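Plodano Reading Journal
Korletey Paper Goods

For the reader who has finished 2 trilogies this month and can't recall the name of anyone in them.

The Plodano is a reading journal with 253 numbered pages, room for 100 books, and an index at the back that you'll fill in faithfully until March. Each book gets a two-page spread: title, author, where you got it, who you have to give it back to, and a big ruled space for whatever you thought. There are no stars to color in. Etornam Nutsugah, who designed the layout, gave everything four stars for six years and wanted to be stopped.

The last pages are for books you gave up on. Each has one line for the title and one line for the excuse. Early testers asked for more lines.

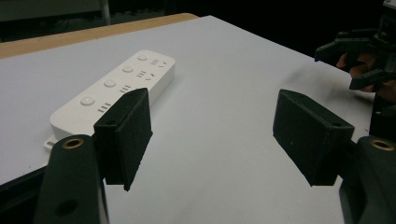 White power strip with four round switches.

The paper is cream and takes fountain pen without much bleed, though if you write the way Kwaku Amegashie writes about love triangles you will feel it on the other side. The cover is gray cloth. It lies flat after the first week or so, sooner if you lean on it.

Two ribbons are sewn in, one for the page you're on and one for the spread you keep meaning to finish. A pocket inside the back cover holds library slips, receipts and a small amount of guilt.

Details
Pages: 253, numbered
Books: 100
Ribbons: 2
Cover: gray cloth over board
Pen loop: no (we tried it - the pens fell out)

What readers say
"I wrote three pages on a vampire book I told everyone I hated." - Wumpini Akpalu
"My sister read mine. Get the one with the lock." - Shahram Hassanpour

The one with the lock is the Grudano, sold separately. It comes with 3 keys, so plan on losing two.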